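Lecture 13: From marker cubes to gripper poses

Last week we left the planner waiting for good demonstrations. Today we get to the part I like best – working out where a gripper is, in full 3D, from a few printed squares!

Each square has a known size and an ID. Find its four corners in the camera view, and with the camera calibration you can solve for position and rotation. One flat square can flip between two answers when it is seen nearly head-on, so we put squares on several faces of a cube and solve for all the visible ones together. The jitter drops a lot, and you will see it in your own plots.

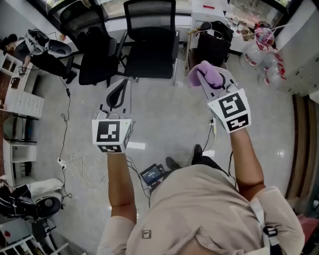

Fig. 2. Two hand-held grippers with marker cubes, the right one closed on a purple cloth.

Notice that the pose we solve for belongs to the cube. To reach the fingertips you need one more fixed transform, cube to tip, and a mistake there swings around with the wrist. Ryan Lightfoot's notes on the Stendora page work through the algebra, and they are well worth an evening.

For the lab: load the Seltov log (228 frames), solve every frame, then plot the tip path of each gripper. Frame 29 is a fun one. Try it with a single face first, then with all of them.

Reading: Gosling handout, sections 1 and 2.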